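My uncle Vusumuzi never threw out a computer in his life. When he moved to Stirnholm in February he left me the old Dell and a sticky note that said, "Your grandmother's recipes are in there somewhere." Thanks, Uncle!

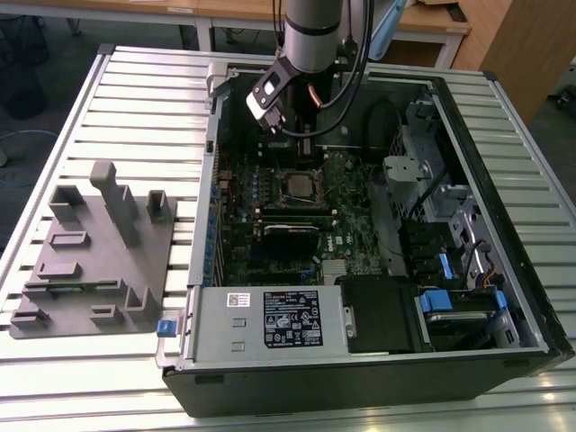 3 min read

So I laid the thing on its side, took the panel off and stared. Green board, silver power supply, little blue latches all over the place – it looked like a town from an airplane. I half expected to see Grandma down there, hanging laundry between the wires.

I called him at 4 in the morning, his time.

"Did you find the dumplings?" he said.

"I haven't found the hard drive."

"Look behind something blue," he said, and went back to sleep.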